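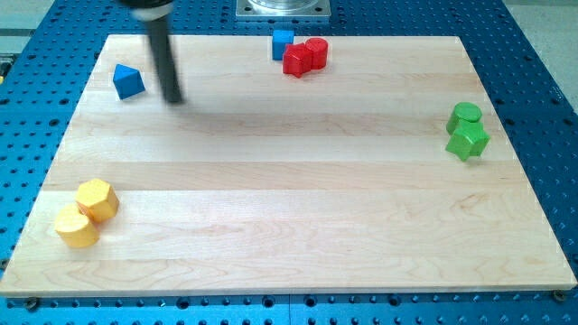 Amlow, the little skincare studio on Szewczyk Street, is opening its doors for a whole weekend of make-your-own balms and scrubs, and places are going fast! Maribeth Evangelista has run evening classes there for five years, but this is the first time she has given over both days to beginners. Everybody works standing up, at a good broad surface, with plenty of elbow room for bowls, spoons and a fair bit of spilt oatmeal.

Saturday is all about the face. The morning group will make a honey and oat cleanser, then a rosehip oil blend to take home in a dark glass bottle. After lunch comes the session regulars ask for again and again, the calendula balm (the marigolds are at their best in August, and Maribeth dries her own). Nothing needs special equipment, and most of it can be repeated at home with a saucepan and a heatproof bowl.

Sunday belongs to Princess Quiambao, whose sugar scrubs sold out at the Zivik market twice this summer. She'll be showing how to get the texture right with fine sugar and sweet almond oil, and how much peppermint is too much.

"People come in thinking it's chemistry," she said. "Then they've got their sleeves rolled up and they're asking what else they can put in!"

There were 81 places across the weekend and nearly all of the Saturday ones have gone. Sunday afternoon still has six. Anyone with a nut allergy should mention it when booking, as sunflower oil can be used instead. Jars and labels are included, and children over ten are welcome with an adult.

Bookings are taken at the studio counter until Thursday evening.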